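Mopping a Patterned Floor: Does the Direction Matter?
Household Studies Project Report
By Jyoti Rana and Eliécer Londoño

Why we picked this topic

When our class was asked to choose a household job and look at it closely, most people went for cooking or laundry. We went for mopping, mainly thanks to an argument. Jyoti grew up in a house where you mop in long straight strokes from the far wall back to the door, and Eliécer grew up in one where you mop in a figure eight and never lift the head. Both of us were quite sure the other one was leaving streaks behind. We had access to a lovely light-colored floor laid in a zigzag, at the Hulby apartment where Jyoti's aunt lives, and she was kind enough to let us mop it over and over again through most of March (she said it had never had so much attention, and we believe her!).

Our question was simple. On a floor where the planks run in two different directions, does it make any difference which way you push the mop?

What we knew before we started

We read what we could find about caring for wood-look and wooden floors. Nearly everything said to "follow the grain," and that is fine advice if your boards all run one way. On a herringbone or chevron floor the grain changes every time you reach a seam, so following it exactly would mean mopping in tiny zigzags all day long. Jyoti's aunt has always just gone straight across and hoped for the best.

We also learned that too much water is the thing people worry about most, as it can get down into the seams. That made us decide early on that the pad should be damp and well wrung out every time, and that we would never pour anything directly onto the floor.

Our equipment

We used a flat mop for the whole project so that we weren't comparing tools as well as directions. The head is rectangular, and the pole comes in sections, so it could be set to a comfortable height for either of us (Eliécer is a good deal taller, and we did spend a silly amount of time on this). We kept one pole length for all of the tests in the end, which suited neither of us perfectly but kept things fair. For the cleaning liquid we used an ordinary floor soap called Cilano, 60 milliliters to a bucket of warm water.

The pale color of the planks turned out to be a help and a nuisance. Crumbs show up right away, but grayish smudges are faint and easy to miss if you are standing directly over them, so we learned to crouch down and look across the floor toward the light.
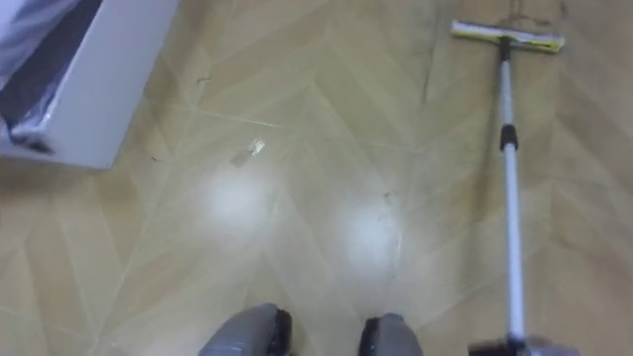 How we ran the tests

We marked out a section of floor with painter's tape and swept it first every time. Then one of us mopped and the other kept the notes, and we swapped halfway through so that neither person's habits would decide the result. We tried three ways of moving the mop:

Straight across the room, ignoring the pattern and letting the head cross the seams at an angle.

Along the planks, turning the mop each time the planks changed direction.

In a figure eight, with the head kept on the floor the whole time and the same edge leading.

After each turn we let the floor dry completely with the window open, and then whoever had not done the mopping looked for streaks and gave the section a score out of 11. We know that is an odd number. We started with ten, and then one morning a section looked so much better than one we had already given a ten that we had to add another point at the top. By the end of the month we had written down 33 scores, and Jyoti copied them all into a table on the computer, which took her longer than some of the mopping.

What we found

The figure eight came out ahead, and Jyoti would like it on record that she accepts this gracefully. It left the fewest lines, and the lines it did leave were curved and soft, so they didn't stand out against the zigzag. Going straight across was quicker and nearly as good in the middle of the floor, but it left a little ridge of dirt wherever a stroke ended.

Going along the planks, the method we both expected to win, was the worst of the three. Every turn meant stopping, and every stop left a mark. It was also very tiring, and Eliécer said his shoulders could feel the pattern of the floor when he went to bed.

The bigger surprise was how much the pad mattered. A pad that had already done a whole section left dull streaks on the next one, whichever way we pushed it. Once we began rinsing halfway through, all of the scores went up and the gap between the three methods got smaller. We think an unrinsed pad was behind most of the low scores in our first week.

The problem with shine

Scoring was harder than mopping. The floor reflects a great deal, and under the overhead light you get a small bright spot with a wider hazy patch near it, and inside that haze it is very hard to say what is a streak and what is only glare. The sheen can make the floor look wet, too, so we checked with a dry paper towel before scoring. We settled on looking at each section from two sides, and if a mark could only be seen from one of them we did not count it against the score.
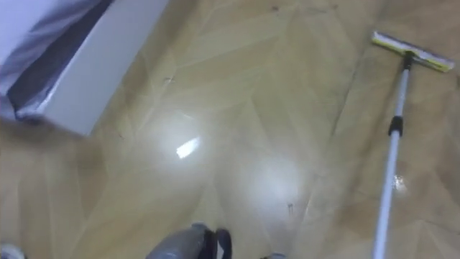

What we would do differently

We would use a fresh pad for each test right from the start, and we would ask a third person to do the scoring, somebody who had no family honor at stake. We would also score by daylight only. Some of our evening scores look too low next to the others and we suspect the light, but we left them in the table as they were.

It would be nice to try the same thing on a darker floor. Eliécer's cousin has one, in a long hallway with plain straight boards, and she has already said yes, on the condition that we bring our own bucket.

Thanks

We would like to thank Jyoti's aunt for the floor, the tea and her patience with the tape, and our classmates who read the first draft and told us it needed more headings.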